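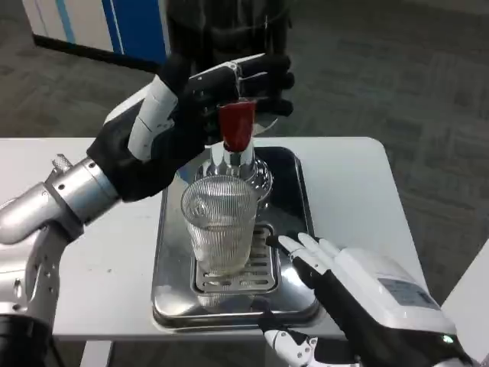 The pouring table at Merkitz, with a ribbed glass standing on the drip grate and a clear carafe behind it.

Merkitz puts the pouring right out front

If you've ever sat at a bar and enjoyed watching a drink get made more than you enjoyed the drink, Merkitz has something for you! The drinks supply house has set up a pouring table in its Eltia showroom, and it's open to anyone who wants to come in and look at glassware, pour spouts, trays and all the small hardware that usually stays hidden behind a counter.

The setup is wonderfully simple. A white table with rounded corners, a rectangular stainless-steel tray with a rolled rim, a slotted metal grate sitting inside it, and then the glass. Everything happens over the grate, so a drip or a missed pour goes down through the slots and the tabletop stays dry. Anyone who has hosted a birthday party with a pitcher of punch on a good tablecloth will see the appeal right away.

"People come in asking about the glasses and leave talking about the tray," said Demetrius Park, who runs the showroom. "I love that. The tray is the thing that makes you relax. You stop worrying about spilling and you start pouring a lot better."

Park has been with Merkitz for five years, most of that time in the warehouse, and he had wanted a table like this from the start. Shoppers used to pick from a catalog or from boxes on a shelf. A ribbed glass looks like any other glass in a catalog. Stand it on a grate with light coming through the grooves and it's a different story, and you find out quickly whether you like the feel of it in your hand (this reporter did, very much).

The same goes for spouts. Merkitz carries four styles, and the difference between a slow one and a fast one is hard to explain on paper. Tip a bottle a couple of times and you've got it. The slow ones are kinder to beginners and good for syrups you only want a little of. The fast ones are for water, iced tea and anything else you're pouring by the carafe, and they take a bit of nerve.

Visitors can try all of it with plain water or with fruit syrups from Oksanen, a small producer that supplies several cafes near the showroom. The black currant was the favorite during our visit. The rhubarb was a close second, and it's terrific with a lot of ice.

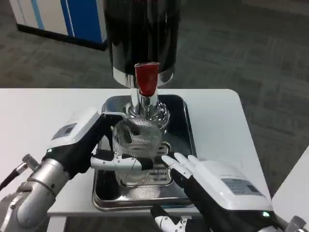 Textured surfaces are a big part of the fun, too. Smooth glassware has had a long run, but Park says customers are asking for patterns again: fine vertical ribs, crosshatching, facets around the shoulder of a carafe. They catch the light beautifully, and they give your fingers something to hold on to when the outside of the glass gets cold and slippery. They also hide fingerprints, a point that drew an actual cheer from one cafe owner in the Sunday group.

Washing is the one thing to think about before you buy. Deep grooves like a soft brush and warm water, and Park suggests rinsing right after a syrup drink so nothing sugary has time to set. The grate lifts out of the tray for cleaning. Wipe the steel with a dry cloth afterward, or water spots will show up on it, especially under bright lights.

Merkitz is also taking names for a series of pouring evenings put together with Rutora, the cooking school across the street. Each one runs for two hours and covers the basics: how to hold a bottle so the stream stays steady, how to stop without a dribble, how high to fill a glass before the ice goes in, and how to lay out a drinks table at home so guests aren't bumping elbows. No alcohol is served, and teens are welcome with an adult. Groups are kept small so everyone gets plenty of time at the tray.

The first evening filled up before the sign-up sheet had been on the door a full day. Park has since added another, and he'd like to keep them going into January if people are still interested. Judging by the line on Sunday, they will be.

"I had a grandfather and his granddaughter here racing to see who could fill a glass closest to the rim," Park said. "She won. He asked for a rematch, so they're coming back."

The showroom is free to visit and you don't need to book just to stop in and pour. The evenings do need a reservation, which can be made at the front desk. The room holds up to 50 people, and mornings are the quietest time if you'd like to try every spout without somebody waiting behind you. Syrups and glassware are sold by the piece as well as by the case.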